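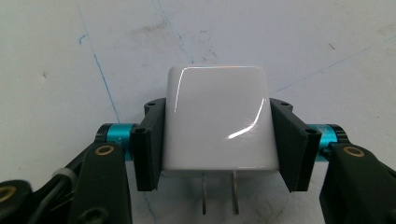
Oscombe library will take in unwanted phone chargers and cables from Mon 27 April, as part of a scheme to cut the amount of electrical waste going into household bins. Anything with a plug or a lead will be accepted, including small white plug-in adapters with two flat prongs, the North American type, which do not fit British sockets. Items can be left in a bin beside the front desk during opening hours.

The scheme is run by Skillitz, a repair group based in the town. It collected 2,000 items at Yeoman Street market hall last year, and 50 households asked to be told when it would start again.

"Most people have a drawer full of these," said Shahab Pakzad, who runs the group. "If it works, we'll test it and pass it on. If it doesn't, it goes for recycling."

Chargers that pass will be sold for £2 each. Batteries and light bulbs should still be taken to the council tip on Trovholm Road.

The collection will run until October.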